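# Clearing out the Daltville workroom

We finally emptied the sewing drawers in May, all 40 years' worth! Shadi Abou Jaoude hauled the drawers over and I did the sorting (well, the poking around and saying "ooh"). I found two tins of buttons, a stack of Mok pattern cards and more scissors than any workroom needs. Most of it is going to Kanby for the spring table, but the good shears stay with me until Shigeru Higuchi has had a go at sharpening them. If you want a pair, shout soon.

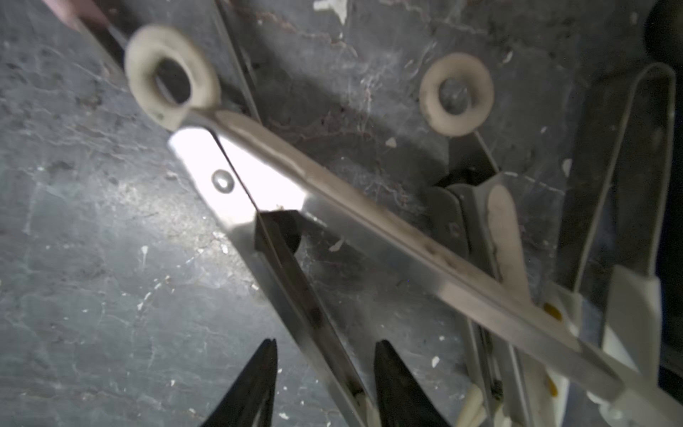
Scissors with the cream finger rings, a bit grubby, and a long steel bar lying over the pile. I want to give those rings a good scrub before anything gets boxed up!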